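Talk notes: Running a small football club on a Tuesday-night budget
Prunham clubhouse, 20 minutes plus questions

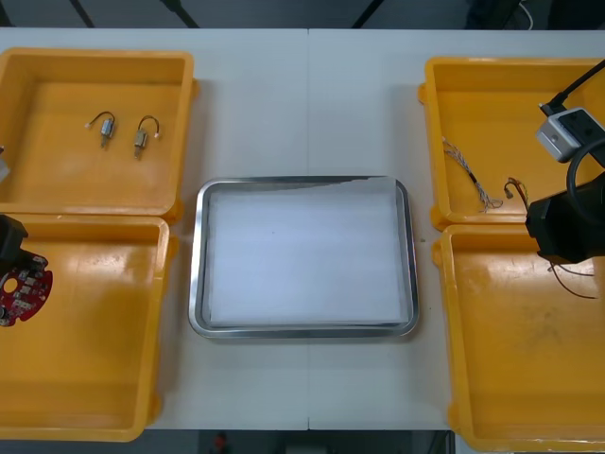 OK, so start with the squad. When I took over the Dutberg reserves we had 26 players signed on and I could not have told you who played where, which is a terrible thing to admit to a room full of coaches! I'd sent out the same warm-up and the same drills to everybody, keepers included (sorry, keepers). So that winter I sorted the whole lot into four groups, a bit like those four yellow bins, two on the left and two on the right, and I gave each group its own corner of the field. Keepers, defenders, midfield, forwards. Then everybody comes into the middle for the last part of the session and we play.

Pause here, ask who trains on half a field. Usually most hands go up.

Next bit, money. Our whole equipment budget was 1420 dollars and I blew a big chunk of it on cones and bibs in December, when the ground was frozen and we couldn't even get on it. Buy your balls first! You can mark a line with a sweater.

Then the Dierckx game. Tell it short, I always run over. We were two down at the half, I moved our left back up front because I'd run out of ideas, and we drew. He's stayed up front ever since and he still complains about it.

Crowds: we get roughly 100 on a good day, more when Drusus are in town, and they bring a drum. Mention the drum.

Finish on sign-up sheets for the fall coaching course. They're on the table by the door, pens too.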